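Subject: Re: [irnby-growers] Tomato seedlings going leggy
Date: 27 Apr 2021

On the Irnby list a member wrote:
> Mine are four inches tall already and flopping over. They've
> been on the kitchen windowsill since they came up. Should I
> bin them and start again, or can they be saved? Also, is it
> worth buying a proper grow light this late?

Please don't bin them! Leggy tomatoes are about the easiest thing in the world to rescue, because they'll root all the way up the stem if you let them. I had 13 Galbraith plants go exactly the same way last spring and I was still picking off them when the beans had finished.

What I do is move each one into a deeper pot and bury the stem right up to the lowest leaves. Pinch off the two little seed leaves first if they're in the way. Water from the bottom, keep them out of hot sun for a day or two (they sulk), then give them all the light you've got. You don't need fancy pots either - a tall cup does fine as long as you poke a few holes in the bottom.

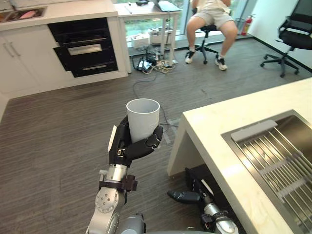 White cup, held upright.

I wouldn't buy a light now. By the time it arrives the days will be long enough anyway, and if you have a cold frame you can start putting them out in the afternoons and bringing them back in before supper. Mine go out when it's over 55 and I turn them round each time so they don't all lean the same way. Brushing your hand over the tops when you walk past helps thicken the stems too, and it smells wonderful.

As for feed, hold off till you see the first flowers. I overdid it with the Polley ones and got 9 gorgeous bushes and hardly a tomato before the end of July.

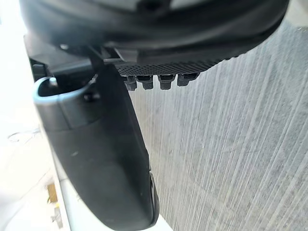 Can peppers be buried deep the same way?
Only a little. Peppers don't root up the stem as readily as tomatoes do, so set them just slightly lower than before and prop them with a stick.

I've got spare Zoltier seedlings if anyone wants some, short stocky ones this time. Bring your own pots and come round the side gate, the front one is stuck again.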